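Subject: Re: [walier-users] Wrist camera in the stirring task, worth keeping?
To: walier-users

Hello all,

Thank you for this, and please don't apologise for the length, as you're about to see what length looks like. I've been meaning to write up the stirring runs for weeks and your message was the push I needed. I'll answer in among your text and then add some more at the bottom.

On 6 April 2021, a list member at Imton wrote:

> We are trying to repeat the stirring task from the Walier notes on our own
> arm and are stuck on something I suspect you have already been through.
> The policy trained on the fixed camera alone gets the stirrer off the
> blocks most of the time, but then wanders when it has to find the mug. If
> we add the wrist camera the mug part improves and the picking up gets
> worse! That seems the wrong way round to me. I would have thought the
> wrist view helped most when the fingers are close to something.

Yes, we had this too, and for a good while we blamed the calibration, which was unfair to the calibration. What we found when we sat down and played the wrist recordings from beginning to end was that a fair share of every episode has no table objects in the wrist view at all. With our home pose the wrist is tipped well away from the work, so the camera is looking at the curtain, the wall panels, the fan and whatever cables happen to be hanging there. The policy is being asked to learn from that as earnestly as from the useful part, and of course it does learn from it. It learned where the curtain was, more or less, and used that as a sort of clock. When we drew the curtain back one morning the arm dithered over the blocks for ages and then closed on nothing, and that was the first time any of us took the idea seriously.

So I don't think your result is the wrong way round, or at least it's the same wrong way round as ours. The approach to the blocks begins from the home pose, when the wrist view is at its least helpful. By the time you are over the mug the camera has had the table in view for a while.

> Did you crop the wrist images, or mask them, or leave them be? And is
> there a reason the stirrer starts across two blocks and not flat on the
> table? We have been starting ours flat and it is miserable.

Start it on the blocks! I can't say this warmly enough. Flat on the table you're asking the fingers to get under something thin, and you'll spend your whole spring on that and never reach the stirring. Across two blocks there's a gap beneath it and the fingers can come down either side. We use plain wooden building blocks out of a tub and we don't much mind which ones: sometimes two ordinary bricks, sometimes a brick and one of the little arches. Swapping them about between sessions did the policy some good, I think, though I haven't a clean comparison to show you and wouldn't want it quoted.

As for cropping and masking, we tried cropping first and it did very little. What did help was a thing we've been calling view gating, which is a grand name for something quite small. We train a little scorer alongside the main policy which looks at the wrist image and gives a weight between nought and one, and the wrist features are multiplied by that weight before they are joined to the fixed camera's. The target for the scorer comes from the arm's own pose: if the line through the middle of the wrist camera meets the tabletop, the target is one, and otherwise nought. Nobody has to label anything by hand. At run time the pose isn't used, only the scorer, so if you bump the camera mount it doesn't all fall over.

On top of that we blank the wrist image completely in a random share of the training batches, so the policy has to be able to manage on the fixed camera if it must. I'd suggest putting the blanking in first, on its own, and seeing how you get on before you bother with the gate. It's a few lines in the Jurley loader and it got us a good part of the way.

> Lastly, how much data did you have in the end? The notes are vague.

They are, sorry, that's my doing. The final set was 607 demonstrations, all done by teleoperation at the one table, with 2 cameras recording throughout. We trained for 3,000 steps before switching the gate on and carried on from there. If you switch it on from the start the scorer settles early and the wrist features never get much of a look in, and you end up with a fixed camera policy that happens to own a second camera. I lost most of a week to that.

Now the part you didn't ask for. We ran 6 rounds of comparison, same table, same home pose, mug put back by hand on a fresh spot each time. The gated policy came out ahead of the ungated one in every round, and the difference was nearly all in the picking up, which is just where you are having trouble. Once the stirrer was held there was much less between them. The stirring itself was about as good as it had ever been, meaning that it goes round, and that now and then it taps the inside of the mug rather harder than I'd like.

Two cautions. Shadows are still a nuisance. The fixed camera sees a very pale tabletop, and anyone leaning near it, or the arm itself, throws a big soft grey patch over a good part of it. The gate does nothing at all for this, it being a fixed camera problem. We've been jittering the brightness in training and that takes the edge off, no more. And the handle end of our stirrer is a pale blue which, on a pale table in flat light, is not the easiest thing to find. If you're buying one, get a nice loud colour. Ours came out of a kitchen drawer and by the time we'd noticed it we had half the recordings done.

The other thing I'd love to know is whether this holds up on a different arm. The group using the Rweyemamu rig have a much shorter wrist, and I've a feeling their camera hardly ever leaves the table, in which case the gate ought to sit near one all day and make no odds. If anybody from that end is reading, do please try it and tell us, even if it's a dull answer.

I'm hoping to have the code tidy enough to share by August. Before then I'm happy to send it untidy to anyone who writes, on the understanding that you won't judge the variable names.

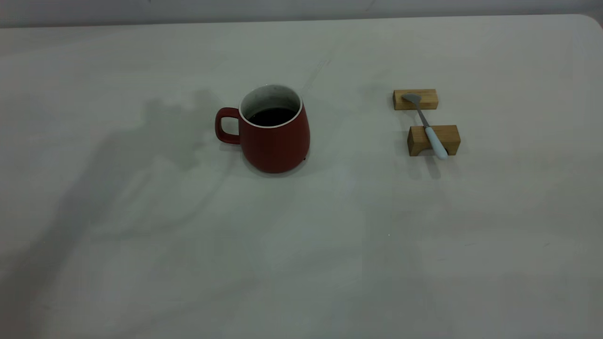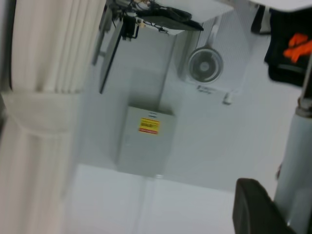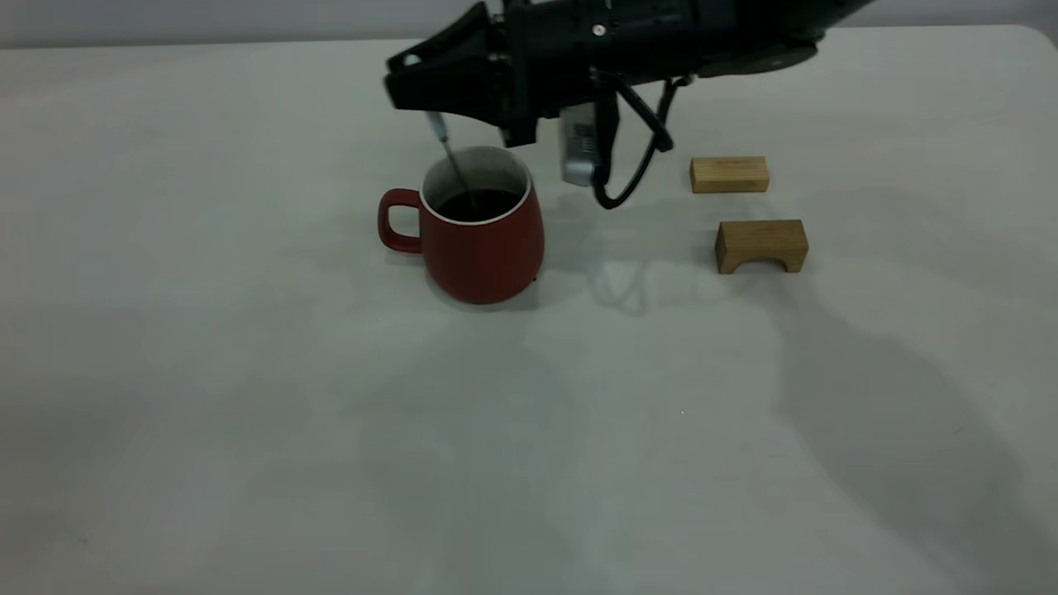

Stirring setup, same table. First and third: fixed camera. Second: wrist camera, turned away from the objects.

All best, and good luck with the blocks,
one of the Walier lot

walier-users mailing list | Contact the list owner | Back to top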